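The town library in Pindholm closed its reading room in February, and I wish to record what the closure has meant for those of us who used it. The collection holds 2,000 local maps.

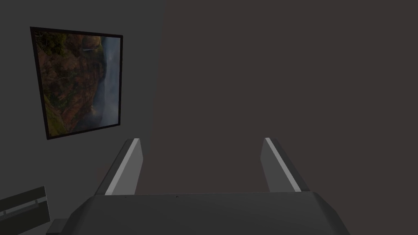
Requests are now handled by mail. Mine took 17 days – longer than I had hoped, though the copies were clear.

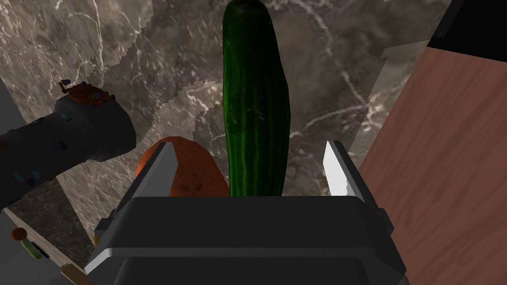 The Jaber survey sheets remain unavailable until their repair is complete.

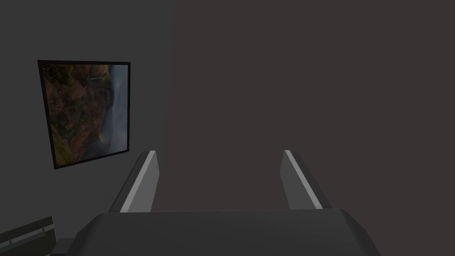

May borrowed maps still be returned?
They may be left at the Nustmont branch on weekday mornings.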